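3.2 Draining racks and the placing of bowls

Of the 13 households in the Prirham study, most dried their crockery by air on a wire rack beside the sink. Rallis and Tseng distinguish flat racks from stepped ones, in which a raised basket stands behind a lower tier. The stepped form takes up less of the worktop, but it leaves the bowls with the least suitable support. Wires set for plates hold a flat rim upright; a deep bowl tends to lean on them at whatever angle its curve allows.

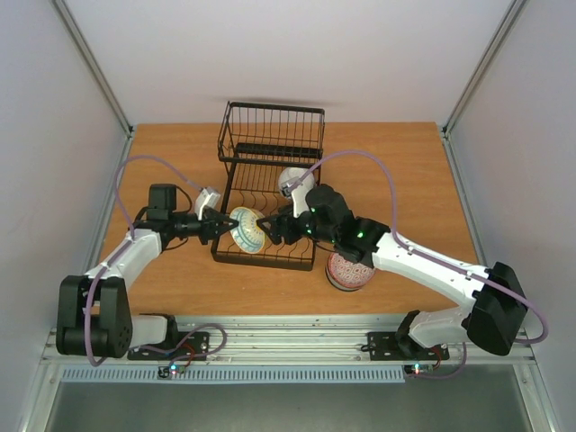 Figure 3. Two-level rack in black wire, with a patterned bowl tilted on its side above the lower tier, a white bowl in the rack and a red-and-white bowl on the tabletop.

Tilt matters for drainage. A bowl set with its rim facing down sheds water from the inside but may hold a film at the foot ring, and the effect is greater in bowls with a deep foot. We coded each placement by rim direction and by tier — upper or lower — giving 3,242 entries in all. Bowls left on the worktop were coded separately and are treated in Section 3.3.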